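Workshop notebook, Prukanby shed
27 Feb 2022
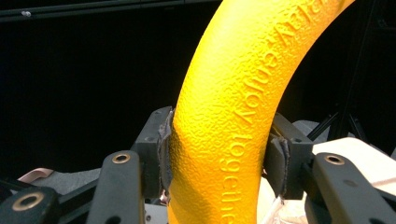
Well, a good long day on the enduro bike, and I'm writing it up before tea so I don't forget half of it (again). Thaddäus Widmer rang with Barbara's notes from the Kunano loop: fork diving badly on the rocky descents, and lovely everywhere else, bless her. Pulled both legs, new seals, fresh oil, and went up to 18 clicks of compression from 15. She'll probably want a couple back once she's ridden it!

Rear sprocket swapped as well. Chain still has some life in it, I reckon around 381 km so far, but check it before Mangubat.

Still to do: radiator guard bolts, spare clutch lever, and ring Dastavstead about the rear tyre, which they promised me back in September.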